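Moffat sim notebook, September

Back on the two-arm setup this morning. I pulled Ryan's branch of the planner in before coffee (mistake) and spent the first hour finding out why the wrist view was feeding the pose estimator so little. Dumped renders from the run so I had something to look at while I read the logs. 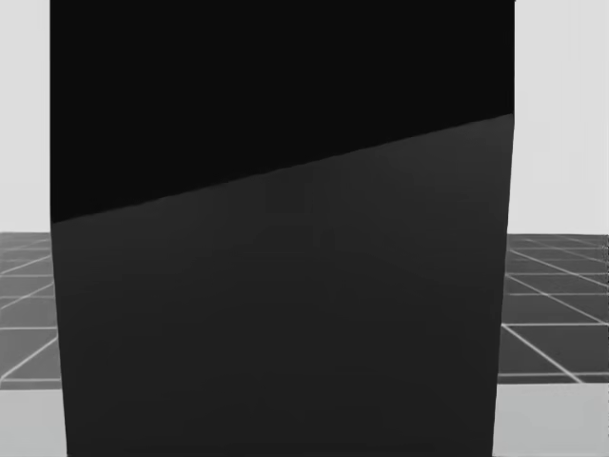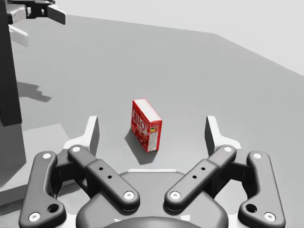

Renders from the same scene. The second has the JELL-O box upright between the open fingertips.

The estimator will happily return a pose for any view you hand it, even one that's nearly all dark block. No box in there at all, and it still gave me a confidence of 30! So I've added a gate: if the mask is smaller than the threshold, skip the update and hold the last good pose. Maricruz reckons we should do it on depth as well, and I think she's right, but that's tomorrow's job.

Other thing: the box pose flips by 90 degrees about the vertical every so often, which makes the planner want to close on the wide faces. I've put a symmetry check in and pinned the yaw between updates. Ran it 4 times, got 2 clean plans, and the other pair timed out in the collision checker (still using the old meshes, I think).

To do: swap the meshes, ask Ryan where the camera transform gets set now, and rename the config called "final_new" before somebody at Brendosgate loads it by accident.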